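Can the Machines Do the Chores Yet? Bench and Kitchen Tips for People Still Using Their Hands
Home > Workshop & Kitchen > Tips
10 April 2023
Filed under: repairs, cleaning, gadgets

Every few months somebody writes in to ask whether it's worth holding off on a job until a robot can do it. Should I bother learning to descale the kettle, is what it comes down to. Yes. Go and descale the kettle. Half a cup of white vinegar, top up with water, bring to the boil, leave for an hour, rinse twice.

I've kept a folder of clippings on household machines since a firm called Varnum sent me a leaflet one December promising a dishwasher that would load itself. I'm still loading mine. Knives point down, bowls lean towards the middle, and nothing tall goes in front of the little flap where the tablet drops out. A lot of "my dishwasher doesn't clean" letters are that flap.

So this page is sorted by job, with my view on whether a machine is anywhere near it, and what to do in the meantime.

Floors
The one chore where I'll give some ground. The disc-shaped vacuums do keep dust down on a plain hard floor. You still have to pick up the socks, lift the chair legs and cut the hair off the brush with a seam ripper (much better than scissors, you slide it along the groove). Tie up lamp flexes with a bit of garden wire before you set one going. And edges want doing by hand once a fortnight whatever the box says.

Folding
No. I watched a Pasaribu folding cabinet at a trade show and you had to clip each shirt on yourself, at which point you're most of the way to a folded shirt. Fold straight off the line while things are warm from the sun and you can skip ironing tea towels for the rest of your life. Fitted sheets: tuck one corner inside the other, lay it down, fold in the ragged edge, stop caring.

Peeling and chopping
Food processors have been with us for donkey's years and I don't count them as robots. The Didari countertop cook, which stirs and weighs and talks to you, makes a decent risotto if you have already chopped the onion, grated the cheese and measured the stock. A damp cloth under the chopping board stops it sliding. That costs nothing and doesn't need an update.

Inside the computer
Now for the shop-floor end of things. Swapping memory or a drive in an old desktop is the repair I'm asked about most after dripping taps, and it's also a job the automation people like to talk up. It sounds ideal for them. The parts are standard, the slots are straight, everything has a place.

Then you open one. There are cables lying over whatever you want to get at, plastic latches that each work in their own way, and a good deal of metal in the way of your knuckles. Getting to the slot is one thing. Knowing how hard to push when you're there is another, and that's the part I'd want to see done again and again on different makes before I believed a word.

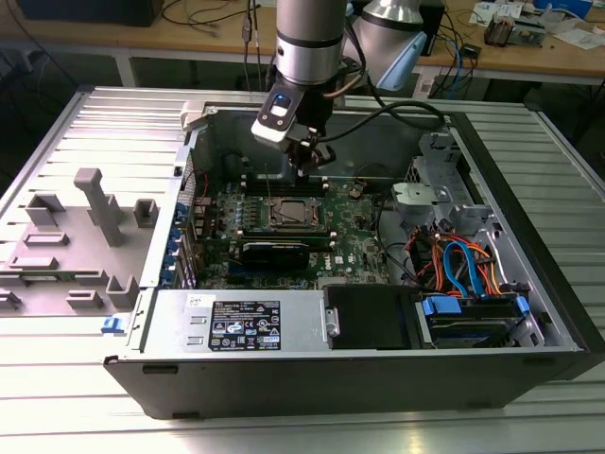
Lino Greco wrote to say I'm being unfair about this one. By his reckoning a gripper doesn't get bored, doesn't drop the screw and doesn't lean on the graphics card with its elbow, and a repair shop would happily put up with a slow one that could be left to get on with a stack of identical Dells. He reckons the identical stack is the whole point, and that I keep judging these machines by the mess in my spare room.

Fair enough about the elbow. I've done that. But who took the side off, Lino, and who laid the tower down flat? If a person has to set out every machine before the clever bit starts, I'd like the person's time put on the bill with the rest. The same goes for the odd one in the stack where somebody has stuffed the spare leads across the memory.

If you're doing it yourself:

Shut down, pull the mains lead out, then hold the power button in for ten seconds.

Lay the tower on its side on a firm, clear surface at a height where you aren't stooping. Carpet is a bad idea.

Put the side panel somewhere flat with the inside facing up, so you don't snap the plastic tabs. It will also catch you a dropped screw if you're lucky.

Take a photo of the cables before you move any of them. Then move as few as you can.

Touch bare metal on the case before you touch the board. Hold memory by its short ends.

Open the clips at the slot, line up the notch, and press evenly with two thumbs. It takes more push than you'd like. If the notch isn't lined up, no amount of push will help, so lift it out and turn it round.

A coin battery on the board is worth changing if the clock keeps going wrong. Note which side faces up.

Blow the dust out with short puffs, and hold the fan blades still with a pencil while you do it.

What it would cost
Zunbridge quoted a reader's small workshop 2000 pounds for a second-hand arm, with another 1000 for the gripper and 583 for a day's setting up. Training was extra. For that you could pay somebody patient for quite a few Saturday mornings — and they'd sweep up afterwards.

I'm not against any of it. If a machine will clean the oven, racks included, I'll clear a space in the kitchen tomorrow. Until then, soak the racks in the bath overnight on an old towel with a dishwasher tablet in hot water, gloves on, and rinse the bath well before anybody gets in it.

Next on this page: limescale on shower heads, and what to do with a stuck jar lid.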